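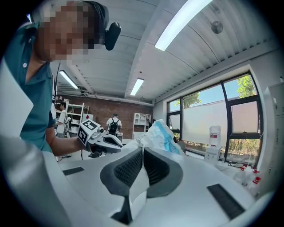
Aurelio Ibarra wrote that the big jug should go on the floor and the small bottles on a shelf, but let me first put the full problem.

We have one white table in our common room in Jarkow, next to the window. Everybody leaves there bottles, jugs and plastic bags, and at noon there is no place to work. How do you keep such a table free? I have 49 dollars for boxes.

Aurelio Ibarra
As I said, the floor for the jug. Please do not buy boxes yet. Use the shelves you have, and give the drinks one fixed place. In our room in Toltport I put a tray of 53 cm by the wall, and what does not fit in the tray must leave the table the same evening. The plastic bags I fold and keep in one bigger bag.

Salian
just throw everything out, works for me

Faltel
I do not agree with Salian, people become angry. I would move all drinks near the window, where people can fill their cups and go away again. But look at the sun in the afternoon. A roller blind helps, and bottles with juice should not stand there in April or later.

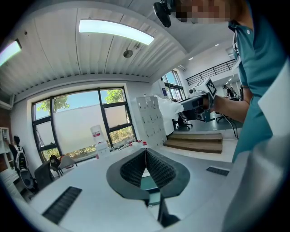

Water dispenser by the window, trees outside.

If you have only one socket, measure the cable before you move a dispenser. Mine was too short and I had to carry everything back.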